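Counting lines on old teeth

An interview with Ghada Obeidat
August 2026

Ghada Obeidat works on enamel. Her laboratory in Prarkport holds casts of 1,071 tooth crowns, most of them from recent human burials and the rest from Pleistocene sites, and for the past several years she has been trying to find out how far the counts made on such crowns can be trusted. The question bears on the age at death of fossil children, and through that on arguments over whether earlier members of our genus grew up faster than we do.
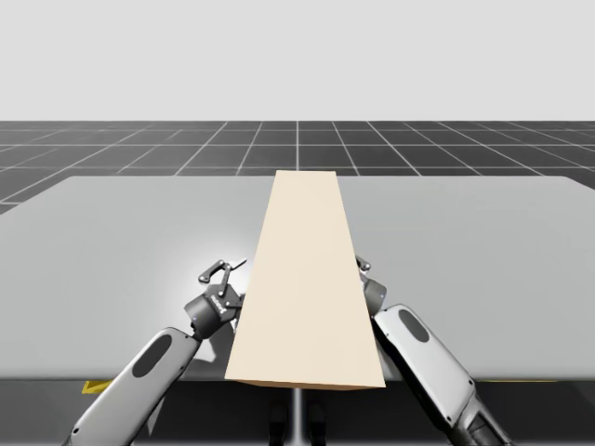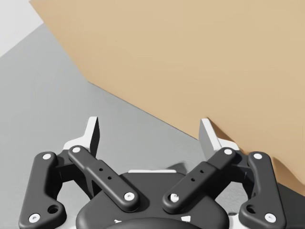
Computer renderings. First, a long beige board on a pale grey table with two robot arms; second, a large tan cardboard box.

The method she tests is an old one. Enamel is laid down in layers while the crown is forming, and it is not remodelled afterwards. In section, the layers show as long lines known as Retzius lines. Where they reach the outer surface on the sides of the crown they form shallow grooves, called perikymata, which run round the tooth like contour lines. Between one Retzius line and the next there is a fixed number of daily growth marks. In living people this number, the periodicity, is usually given as between six and twelve days. It is the same in all the permanent teeth of one person, but differs from one person to another.

"If you have the periodicity and the count, you multiply them and you have the time the side of the crown took to form," Obeidat says. "You add the time for the part under the cusp, where the lines don't come to the surface. For a first molar you can usually find the birth line, so you have a starting point. Then you have an age. Every step in that is reasonable and every step in it has an error, and the errors are not all the same kind."

The first source of error is the periodicity itself. It can't be read from the outside of a tooth. It needs a thin section or a very high resolution scan, and for most fossils neither is available. The usual course has been to take a value from the middle of the known range and apply it. Obeidat has no great objection to this provided that the result is given as a range.

"What I object to is the middle value going in at the start of a paper and then a single age coming out at the end. If the count is 100 and you don't know the periodicity, six days gives you 600 days and twelve gives you 1,200. Most individuals are not at either end. But you have one individual, and you don't know where it sits."

She adds that the range for a fossil species is usually worked out from a handful of teeth, so the outer limits are almost certainly too narrow. A sample that small will tend to miss the ends.

The second source is the count, and this has taken up most of her time. Omar Srour, who was then a doctoral student in the laboratory, set up a trial in which the same 230 casts were counted by several observers, each working alone, and then counted again by the same people after a gap. The casts were anterior teeth only. Posterior teeth are harder to orient and the grooves near the neck are often too close together to separate under the light microscope. No observer was told which casts came from which site, and the order was changed for the second round.

Agreement was good in the upper half of the crown, where the grooves are wide apart. It became worse towards the neck. Human perikymata are packed closely there, and a small change in the angle of the light can make two grooves look like one. The observers did not scatter evenly about a shared value either. Each had a tendency, high or low, and kept to it in the second round.

"That was the useful part," Obeidat says. "A repeat count by the same person tells you that the person is consistent. It has been used in print as evidence that the count is right. Omar's low counter was very consistent. He was low twice."

Srour has since moved to Plendon, where he works on scanning methods. He was not interviewed for this piece but read a draft and asked that one point be made clear: the trial used casts, and some of the disagreement may belong to the casting and not to the eye. Obeidat accepts this. The laboratory takes a silicone impression of the crown and pours the positive in epoxy resin, a routine that reproduces grooves far finer than those being counted, but trapped air and old glue on the original can each remove a stretch of surface. Museum specimens have often been consolidated, sometimes more than once, and the records of what was applied are poor.

I asked whether the glue could be taken off.

"Sometimes. It depends what it is. The Zoubi material was coated before anyone now working was in the field, and there is no note of the coating. Ayanda Mahlangu tested a few solvents on loose fragments and one of them worked well enough to use. I wouldn't use it on a complete crown without asking the curator, and the curator has so far said no. I'd probably say no as well."

The Zoubi series is a small group of juvenile jaws and loose teeth from a cave fill, and it is the reason that Obeidat's work has come in for some attention outside her own field. An early account gave one of the children an age at death well below what would be expected from a modern child with the same teeth at the same stage. This was taken as support for faster growth. Her group's recount, published last year, placed the same child within a range that includes the original figure at its lower end and the modern expectation near its upper one.

"People have described it as showing that the child grew like us. It doesn't show that. It shows that the evidence from that tooth can't separate the two. I was asked by a reporter which one I believed and I said I had no view, and the article said I was being cautious. I wasn't being cautious. I had no view."

Not everyone is content with this. Ayman Abou Jaoude, who led the first study, has argued in a published reply that wide ranges are what one gets from treating each source of error as if it were independent of the others and at its worst at the same time. In his view the spacing of the grooves carries information about the periodicity, and a proper model would use it. Obeidat thinks he is right in principle. Across individuals there is a relation between the periodicity and the number of lines in a given tooth type: those with a longer period tend to have fewer lines, so that total formation time varies less than either part of the sum. A count of the lines is therefore a weak guide to the period.

"It's a fair criticism and we should have put it in. We have now put it in, and the range for that child gets narrower. It gets narrower from both ends. The strength of the relation was worked out on modern teeth, though, and we are applying it to something that isn't modern in order to ask whether it grew in a modern way. I don't see how you get round that without sections."

Sections may in time be replaced by synchrotron scans, which can show the daily marks inside a tooth without cutting it. Access is the difficulty. Beam time is given out in short blocks, fossils have to travel with an escort and insurance, and each tooth needs several scans at different resolutions if both the whole crown and the daily marks are wanted. Her group has had data from 19 fossil teeth by this route. Reading them is slow.

For the counting itself, the laboratory now uses a surface profile, taken with a confocal instrument along a line from cusp to neck. A routine written by Mahlangu, which the group calls Fetton, picks out the grooves as minima in the profile after the general curve of the crown has been removed. An observer then goes through the result and accepts or rejects each one. The rejections are kept along with the counts, so that a later reader can see what was left out.

There is a setting in the routine for the least depth that will be accepted as a groove. Obeidat regards the choice of this value as the weakest part of the present procedure. Set too low, it picks up scratches and minor pitting. Set too high, it loses the faint grooves on worn surfaces, and those near the neck. The group uses one value for the upper part of the crown and another for the lower, and reports both.

"I would rather have one value. With two, someone can say that we chose them to get the count we wanted. We chose them on the modern sample in June, before we had run any of the fossils, and the file is dated, but I understand why a person would ask."

Wear is a further problem, and one that the new procedure does nothing to solve. A crown that has lost its tip has lost lines, and their number has to be estimated from the shape of what remains. The group will not do this where more than a small part of the crown height is gone. A good many of the casts are excluded on this ground alone, among them several from sites where no other juvenile teeth are known.

Issa Najjar, who looks after the cast collection, is at present measuring crown height on the modern incisors so that the rule on wear can be stated as a proportion for each tooth type. The rule now in use is a single cut-off for all of them, set by eye at an early stage of the work. Obeidat expects the new figures to let some lower canines back in and to remove some upper incisors. She does not expect them to change the result for the Zoubi child, whose incisors had barely come through the gum.

The profiles and the rejection files for the modern sample will be released with the next paper. Those for the fossils depend on permission from the museums that hold the originals, and two of these have not yet replied.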